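Stumer's rental gripper kit, after a winter of small boxes

Verena Pichler runs the packing room at Gisosau, a mail-order business that puts together gift assortments of tea, soap and sweets. Since December she has had one robot arm on the floor, fitted with a gripper kit that she rents by the month from Stumer. The kit is a two-finger gripper, a small camera that sits at the wrist, the cable, a mounting plate and a license for the software that goes with it. We talked in her office, with the door open so she could hear if the arm stopped.

She had looked at buying. "I had a quote from Lüthi for a suction system and it was a good quote," she said. "But suction wants a flat top and a product that doesn't change. Our assortments change all the time. One week it's tins, then it's tall cartons, then it's something in a paper sleeve that I wouldn't want to suck on with anything."

The Stumer rental runs in blocks of 30 days and can be stopped at the end of any block. Pichler says this mattered more to her than the price. She had already been through one machine that the company owned outright and could not use, a sleeve folder that is still under a tarp behind the loading dock.

Installation took two visits. Fulgencio Gallegos, the technician Stumer sent, bolted the plate on in the first and came back to do the camera alignment. Pichler had expected to be handed a manual. Gallegos had her do the second alignment herself while he watched.

"I got it wrong," she said. "He let me get it wrong, and then he showed me where the number was that told me so. I've done it 8 times since then and I haven't called him about it."

The software learns an item from short demonstrations. An operator moves the arm by hand to the item, closes the fingers, lifts, and sets it down where it should go. Stumer's paperwork suggests 30 demonstrations per item. Pichler's people found that a squat tin needed far fewer, and that a tall, narrow carton standing on end needed all of them and then a few more.

"A tall box is the worst thing we have," she said. "You touch it a little high and it leans. You touch it a little to one side and it turns, and then the fingers come down on a corner."

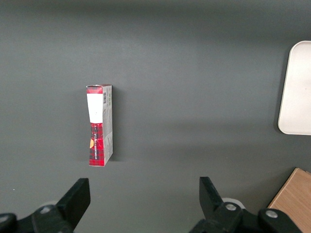
What fixed most of it was slowing the last part of the approach. The software has one setting for travel speed and a separate one for the final stretch, and the second is two menus down. Marcelino Marinho, who works the afternoon shift and does most of the demonstrations, found it in his first week. He also started setting boxes down at odd angles on purpose during training, with the side panel toward the arm one time and the front the next.

"If you always put it in the same place, it learns the place," Marinho said. "Then somebody on mornings puts it down a hand's width over and it goes to where the box used to be. So I move it. I move the trays too."

He would like a better handle for guiding the arm. The one in the kit clips on behind the wrist and works loose. He has wrapped it with tape, and Stumer has since mailed a replacement clip that he says is the same as the old one.

I asked both of them about the fingers. The standard pair has flat tips, and Stumer sells a soft pad that slips over each one. Pichler bought one set of pads and has stopped using them on cartons. They grip well, she said, but they drag on the print when the box is let go, and a scuffed carton can't go into a gift assortment. On soap she keeps them on. Changing over means two screws per finger, and the wrench lives on a magnet on the side of the control cabinet, where it is found most of the time.

The camera gets fewer complaints. It sees the fingers and whatever is past them, and the view on the operator's screen is the one the software uses. Pichler likes that, as she can look at the screen and tell what the arm has to go on. Her one request is a lens cover that can be wiped without moving the camera. Tea dust gets on everything in the room, and a hard wipe means another alignment.

Liv Aasen, who handles rental accounts at Stumer, told me by phone that a screw-on cover is being tested and that existing customers will be able to swap theirs. She wouldn't give a date. On the clip she said she would ask. She also confirmed something Pichler had been unsure of: demonstrations recorded during a rental stay with the customer, and can be loaded again if the customer stops and comes back later.

Gisosau has 19 items trained so far. The plan is to reach 31 before the holiday orders start, mostly by adding cartons from a new supplier, Nullora, whose boxes are shorter and wider than the ones that gave trouble over the winter. Ragnvald Bakke, who does the buying, now brings an empty sample of each carton down to the packing room before he signs for it.

"He never used to come down here," Pichler said. "Now he stands there and waits to see if it tips."

She has renewed through the fall. She hasn't asked for a second arm, and says she would want a different table first, one with room to walk behind it.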